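Skullthorpe rec center open day — quick notes

Back from Skullthorpe, typing this before I forget half of it. Got there late, parking lot full, walked in from the ball field. They're redoing the old outdoor pool site and wanted people to see the plans before the town vote in September.

Teodor Pawlak ran the tour. Fast talker, good on the numbers. Old pool was leaking for years, liner patched and patched again. New plan is a skate bowl, a walking loop and a small climbing wall. Loop is 374 yards, crushed stone, benches on the shady side. I asked about strollers and he said yes, the gates will be wide enough. We'll see.

Pravier is doing the concrete. Their sample slab was out by the fence and kids were already rolling on it. Smooth finish, nice edge. Zedusico has the lighting — poles on timers, off at 9. Neighbors on the hill side weren't happy with the pole height and said so, at lenght. Fair enough, they look right down on it.

Parking is the weak spot. Plan shows 158 spaces for the whole park, and the ball field fills most of that on a game night. Teodor said overflow could go behind Sikora hall. Long walk with a cooler.

Indoors after that. Coffee, sign-up sheets, a big map with sticky notes all over it. Mine says more water fountains.

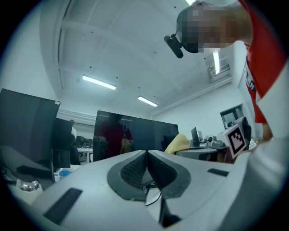

Indoors at the open day, red shirt and headgear.

Talked to Miłosz Wasilewska on the way out, he coaches the youth skaters. Wants the bowl shallower at one end for beginers, up to 6 feet at the deep end. Says the drawings can still change. Comment forms are at the front desk, one page, takes a minute. I left mine there.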